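Home | Stories | Poems | Submit | About
August
By Nivaldo Toledo

The Bonamby Ferry

My aunt left me her half of a ferry, and I'd never so much as rowed a dinghy. The other half belonged to a bloke called Grindano, who met me at the jetty with a thermos and a face like wet cardboard.

"You the nephew?" he said.

I said I was. He handed me a rope and walked off.
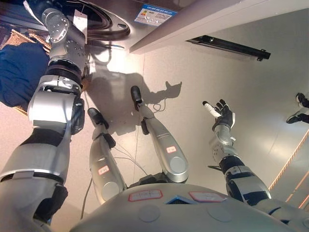
The First Crossing

We had six passengers and a goat. I tied the rope to the wrong thing (a bin, as it happens) and we took the bin with us, all the way over to the Bonamby side. Grindano didn't say a word until we landed, and then he only said, "Council'll want that back."
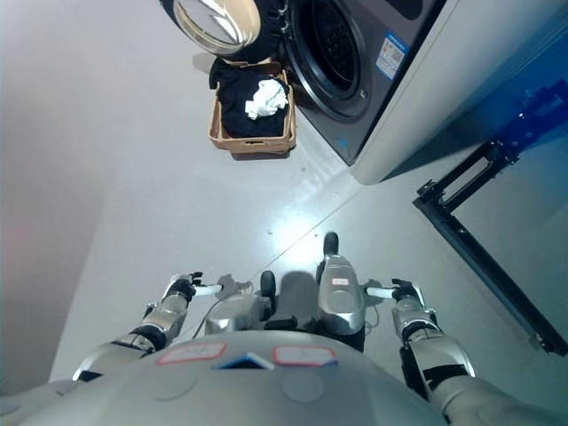
I stayed on, though. I liked the mornings, when the river was the colour of tea and you could hear the pub radio from halfway across. My aunt had kept a tin under the seat with almost 500 dollars in it, all in coins, and a note that said FOR THE BELL. We'd never had a bell!

Grindano went quiet when I showed him – quieter, I mean.
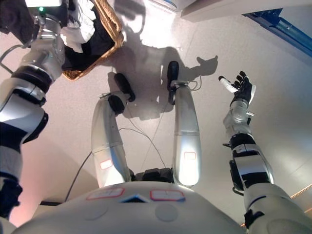 Laundry day.

"She asked me for one every winter," he said. "I told her we had a horn."

So we drove three hours to a wrecker's yard and found one off an old tug, green all over and heavy as a calf.

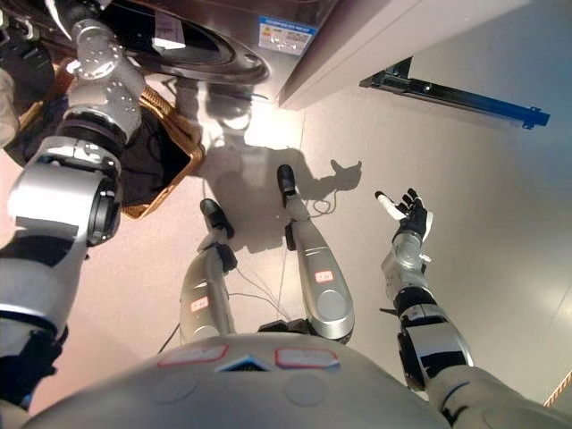
He wouldn't let me ring it on the way home. He held it in his lap the whole drive with his hand stuffed up inside, keeping it still, and at seven the next morning he was down at the jetty before me, up on a crate, looking for somewhere to hang it.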